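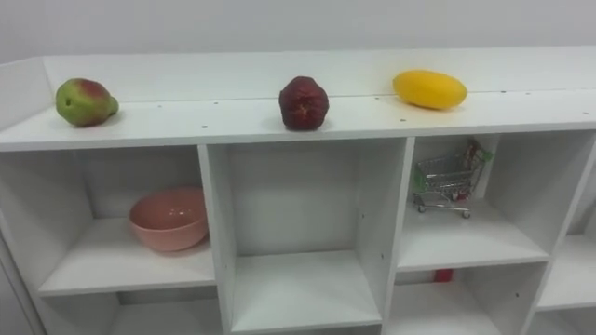
The Fosis logger measures the temperature and humidity of one room, and where you put it matters more than any setting in the menus. Please take your time over this bit, it's the part of the job we enjoy most! The best home for it is a flat, dry surface between knee and chest height, away from direct sun and well clear of the kettle. A white shelving unit with a raised rim along the back of the top, the sort of spot where you might leave a pear to ripen, suits it very well, and the rim stops the logger sliding down behind. Keep the slotted side facing into the room so that air can reach the sensor.

Last updated: 12 February 2024

4. PLACING THE LOGGER AND TAKING YOUR FIRST READINGS

4.1 Before you start

You will need the logger, its foot, the two cells from the card sleeve and the paper log sheet. The blue sheet is for the cellar version and has different columns, so put that one aside.

1. Push the foot into the base until it clicks.
2. Slide off the battery door and pull out the paper tab.
3. Fit the cells with the flat ends towards the spring.
4. Wait for the display to show four dashes and then a temperature.

NOTE: The first temperature you see is the temperature of the box it travelled in. Give the logger an hour to settle before you believe a word it says.

CAUTION: Do not use rechargeable cells. Their voltage is a little lower and the low-battery symbol will come on far too early.

4.2 Choosing the height

Warm air rises, and in an ordinary bedroom the difference between floor and ceiling can be a real surprise. If you've never measured it, do try! Set the logger on the floor for an evening, then on top of the wardrobe for the next, with the door and the curtains left the same both times. 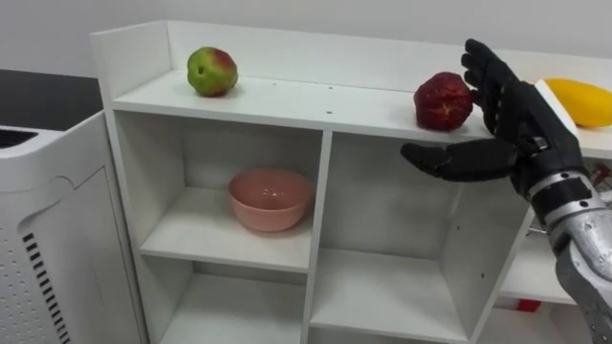
Once you have both readings, pick a height between the two and stay with it. Abílio Moreira, who tested the early loggers in his flat in Saketby, moved his every few days and ended up with a lovely graph of where the logger had been. A small pencil mark on the wall or a dot of tape will help you put it back after dusting.

NOTE: Outside walls run colder than inside walls. Leave a hand's width of space behind the logger if an outside wall is the only choice.

4.3 Setting the interval

5. Hold down SET until the clock symbol flashes.
6. Press the up arrow to choose the gap between readings. Sixteen minutes is the factory setting and is a good one for bedrooms and sitting rooms.
7. Press SET again to save. The display blinks once.

The memory holds 3000 readings. When it is full the oldest are written over, so at the factory setting you have just over a month to copy them off. Bathrooms change quickly and deserve a shorter gap. You'll see the humidity leap when someone runs a shower and then creep back down, and the shape of that slope tells you a great deal about your extractor fan.

8. Write the start time on the log sheet, along with the room and the height you chose.
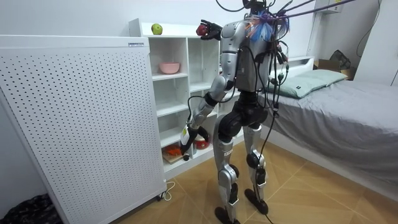 4.4 Heating and the cold-weather test

This is our favourite test and it needs nothing more than a chilly evening. We run it every December.

9. Turn the heating off and close the internal doors.
10. Note the time and the reading on the log sheet.
11. Go to bed. Leave the logger alone!
12. Note the reading again when you get up, before the heating comes on.

The number of degrees lost overnight is your room's cooling figure. Repeat the test on a night with similar weather and compare. If the two figures are close, you have a good baseline, and anything you do afterwards (thicker curtains, a brush strip under the door) can be measured against it.

CAUTION: Never stand the logger on a heater or hang it from one. The case softens in strong heat. Keep it at least 2 metres from any heater that is switched on.

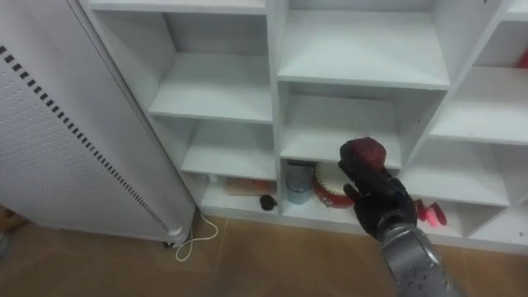

Windy nights give larger losses than still ones, so jot down the wind as well. Honeylyn Espiritu of our support desk keeps a column for it and uses only three words: still, breezy, wild. That is plenty. You could also note whether anyone slept in the room, as a sleeping person adds both warmth and moisture.

4.5 If the readings look wrong

Display shows dashes only: take out the cells, wait a minute and refit them.

Humidity stuck at one value: dust in the slots. Use a soft dry brush.

Temperature jumps at the same time every day: usually sunlight. Look at the spot at that hour and move the logger out of the beam.

Section 5 covers copying your readings to a computer with the Cluvard cable.

We use cookies to remember your language and the page you last read. Accept / Manage choices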